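Why does a computer get warm?

Put your hand near the back of a computer that's been busy for a while and you'll feel it: a little breeze of warm air. I used to think my old one was poorly! My gran called it "the smallest radiator in the house" and the cat agreed with her.

So where does the heat come from? Start by rubbing your hands together, fast. Warm, aren't they? Something a bit like that goes on inside a wire. Electricity is made of teeny tiny things called electrons, all shuffling along, and as they go they keep bumping into the bits of metal around them. Every bump makes a tiny bit of heat. One bump is far too small to feel, but there are more of them than you could count in your whole life (yes, even if you skipped sleeping and school).

The busiest part is the processor. It does the sums, and it does millions and millions of them while you blink. All that work is squashed into something you could hold in your palm, so the heat has to be moved away quickly or the computer slows itself down to have a rest.

That's the job of a heatsink, a lump of metal that often has lots of thin fins. Metal is good at passing heat along. Try it with a metal spoon in a mug of warm water: wait two minutes, then feel the handle. Now do the same with a wooden spoon and see which one wins. The fins give the heat lots of places to escape into the air, and a fan blows the warm air out. You do the same when you blow on your soup.

Elephants have the same trick, by the way. Their big, thin ears let heat out on a hot day, and they flap them too!

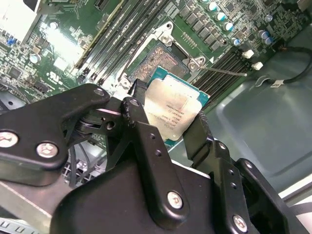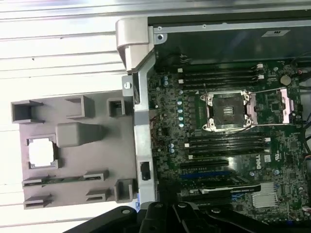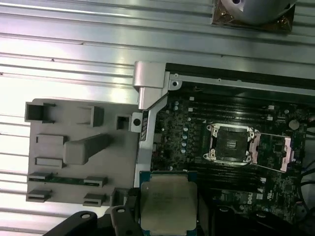

First picture: a processor just above its socket. Words by Lina Masri.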